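Reviews > Software > Home robot simulators > Lillivix

Lillivix room simulator, reviewed after a fault

Lillivix comes from Villanueva and lets you try out arm tasks in a furnished room before you run them on real hardware. I have used it since August, mainly for clearing kitchen worktops. Installation was simple and the rooms load quickly. The object library has 396 items and most of them behave sensibly when pushed or dropped.

The problem is the stop command. Twice in my tests the arm carried on moving after I pressed stop. Both times it was on its way down and it kept going until the fingers met the pedestal. The log recorded a normal stop each time, so anyone reading only the log would think all was well.

I traced it to the motion queue. Stop clears the move in progress, but a second move already waiting is still sent. Setting the queue length to one cures it, at the cost of jerky travel between points. Villanueva replied to my report in two days and said a fix was planned. I have not had it yet.

In a simulator this breaks nothing. My worry is that the same script can be exported to a real arm, and the Cikness controller I use accepts it without a warning. Check the stop yourself, at low speed, with a hand on the hardware switch.

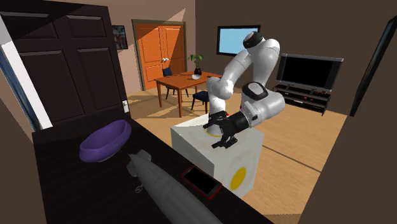

Lillivix test room, gripper just above the pedestal top.

Otherwise the room models are good. Light and shadow are convincing, and the Sukby add-on for extra furniture worked first time. The manual is thin on safety settings and the queue is mentioned only in an appendix.

Score: 2 out of 5 until the stop is fixed.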